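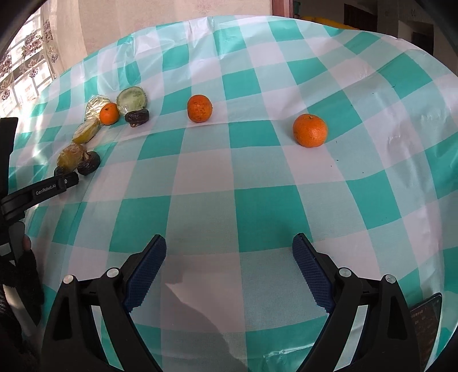
Caderno de oficina, março
Projeto Darnwood: pinça manual e braço de bancada
Entrada 4

Objetivo da sessão

Verificar a abertura da pinça manual com as almofadas novas e definir o conjunto de objetos para os ensaios de preensão. O braço de bancada (Obi) permaneceu desligado durante toda a tarde, à espera da fonte de alimentação. Os trabalhos limitaram-se, por isso, à unidade manual e à preparação da mesa.

Disposição da mesa

Manteve-se a toalha de plástico aos quadrados, em azul-petróleo e branco. O plástico forma algumas rugas e reflete bastante a luz da janela, sobretudo no lado esquerdo, ao fundo. Regista-se a ocorrência para efeitos de comparação com sessões futuras, em que se prevê a utilização de uma superfície mate. A cortina não é suficiente para eliminar os reflexos a meio da tarde.

Conjunto de objetos adotado: três tangerinas, três tâmaras e várias rodelas ou fatias envolvidas em película transparente, entre as quais uma de pepino. Os alimentos envolvidos ficam agrupados com as tâmaras e uma das tangerinas, numa linha irregular; as outras duas tangerinas ficam isoladas, mais à direita, com espaço livre para a aproximação dos dedos.

A escolha obedece a um critério simples. As tangerinas são o caso fácil, com forma quase esférica e casca com alguma aderência. As tâmaras são pequenas e irregulares, e obrigam a descer os dedos até muito perto da toalha. As fatias envolvidas são o caso difícil: baixas, escorregadias e com pontas de película que podem prender-se na textura das almofadas.

Pinça

As almofadas azul-escuras texturadas foram montadas na face interior dos dois dedos. Com a pinça aberta, a distância medida entre as extremidades foi de 112 mm, valor que se considera adequado para todo o conjunto. O paralelismo em posição fechada deverá ser confirmado com o calibre; a folga do dedo direito, assinalada na entrada anterior, não foi ainda corrigida.

Os parafusos do suporte lateral foram reapertados antes do início. Recomenda-se que a operação passe a constar da lista de verificação, junto com a limpeza das almofadas com pano seco.

O operador utilizou luva preta de malha sem dedos na mão esquerda. A solução é confortável e deixa livre a ponta dos dedos para os botões, pelo que se mantém.

Registo e armazenamento

O cartão da unidade manual foi formatado no início da sessão. A pasta de trabalho no servidor da oficina tem espaço para até 1000 sequências curtas, e estão ocupadas 870. Antes da próxima campanha será necessário arquivar as sequências dos ensaios com blocos de espuma, que já não são utilizadas.

A nomenclatura dos ficheiros segue a norma habitual: nome do projeto, número da entrada, objeto, tentativa. Pede-se aos colegas que não utilizem abreviaturas próprias para os objetos. Na entrada 3 há ficheiros com "tang" e outros com "tgr", o que obrigou a uma correção manual demorada.

Pontos em aberto

Fonte de alimentação do Obi: encomendada à Gremel, sem data de entrega confirmada. O cabo existente serve apenas para o controlador.

Suporte do braço: a peça impressa pela Farken apresenta um furo desalinhado. Pode ser alargado na oficina com broca, mas aguarda-se a resposta do fornecedor quanto à substituição.

Força de fecho: falta definir o limite para as tangerinas. Propõe-se começar pelo valor mais baixo do controlador e aumentar gradualmente, com inspeção da casca entre tentativas.

Película: verificar se convém substituí-la quando apresentar pregas acentuadas ou manter sempre o mesmo exemplar, para não introduzir variação. Sem decisão.

Próxima entrada

Início previsto às 15h, com a mesma disposição de mesa. A ordem de ensaio será: tangerinas isoladas, tâmaras, tangerina junto às fatias e, por último, as fatias envolvidas. Trazer película e um pano mate para cobrir a toalha.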